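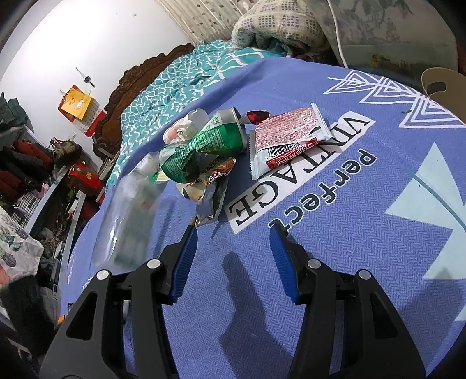
3.2 Where small waste collects in the bedroom

Most studies of household waste start at the kitchen bin. They weigh what goes out and sort it by material, and they say little about where an item spent its time between being emptied and being thrown away. In the Flutham survey we recorded that middle stage. Participants kept a log for two weeks in December, noting each drink container, food wrapper or tissue that they picked up from somewhere other than a bin, the room it was in, and the surface it was on. The full sample was 89 households, and the log sheets gave 398 usable entries from bedrooms.

We had expected the bedside table or desk to come first. It did not. The bed itself was the surface named most often, followed by the floor on the side nearest the door. The desk came third, and the bedside table was well behind it. Several participants wrote in the margin that they had no bedside table, which explains part of the result but not all of it, as the bed was also the leading surface in homes where a table was listed on the furniture sheet.

The entries for beds have a fairly regular makeup. Drink containers lead, with plastic bottles ahead of cans, and snack wrappers come next. Paper is rare. Items were seldom logged alone. A bottle, a can and a wrapper lying close together on the cover, as in Figure 2, is close to the ordinary case. In the coding we treated such a group as one cluster if the pieces could be taken up without moving to another part of the bed. A cluster counted as one entry for location and as separate entries for material.

Figure 2. A cluster of small waste on a printed bedspread: clear plastic bottle, crushed green aluminum can, crumpled white plastic wrapper. Coded as one location entry and three material entries.

Clusters raise a sorting problem that single items do not. Under the local rules in Flutham, bottles and cans go in the same recycling box, while soft plastic film goes in general waste. A person clearing a bed tends to gather everything in one trip. When we asked where each item in a cluster ended up, the answer was often the same bin for all of them, and that bin was usually the one in the bedroom, which in most homes had a single compartment. Items logged alone were more likely to reach the correct container. We read this with care, because single items were also more often found in rooms closer to the kitchen.

3.3 Condition of the items

Participants were asked to mark each container as whole or crushed, and as capped or uncapped where that applied. Crushed cans matter to the sorting plant run by Grotier, where the optical line reads flattened metal less well than round metal. Bottles were mostly left whole. Cans were crushed more often, and the notes suggest that this is done by hand soon after drinking, well before anyone thinks about the bin. Wrappers were nearly always crumpled, so we dropped that column after the first week.

Leftover liquid was the weakest part of the log. The sheet offered "empty," "some left" and "not sure," and the last of these was used too freely to be of value. We do not report totals for it. A later version of the sheet asks the participant to tip the container over a sink, which takes longer but gives a clear answer.

3.4 Bedding and visibility

A smaller question was whether the cover on the bed affects how long things stay there. The idea came from the pilot, in which two participants said they had missed wrappers on busy prints. We sorted covers into plain, patterned and large print. The large-print group takes in covers with lettering or bold shapes in white or pale colors, where a white wrapper has some chance of blending in. The blue cover in Figure 2, with its bold lettering and outlined triangles, was placed in this group.

Of the 398 entries, 347 could be matched to a cover type. The rest came from beds with no cover at the time, or from sheets where the box was left blank. Across the three groups we found no clear difference in the time participants said had passed before clearing up. White and clear items were reported late slightly more often on large prints, but the number of such cases was small and the times were the participants' own estimates. A proper test would need items placed at known times, which we did not want to do in people's bedrooms.

3.5 A bin within reach

In the last part of the survey, 40 households were given a Wokex two-part bin and asked to place it where it could be reached from the bed. The left half was for containers and the right half for everything else. Households chose the spot themselves. Most put the bin at the side of the bed, a few at the foot, and some returned it to the kitchen within days, saying that the room was too small.

Where the bin stayed by the bed, logged clusters became fewer in the second week. The drop was larger for wrappers than for bottles. Participants said that they often kept a bottle near them with the plan of filling it again, so it was not waste in their view until much later. This fits the account given by Kjærgaard for shared student housing, and it suggests that a log of this kind should record what the owner means to do with the item as well as where it lies. We added a column for this in the sheet used in Section 4.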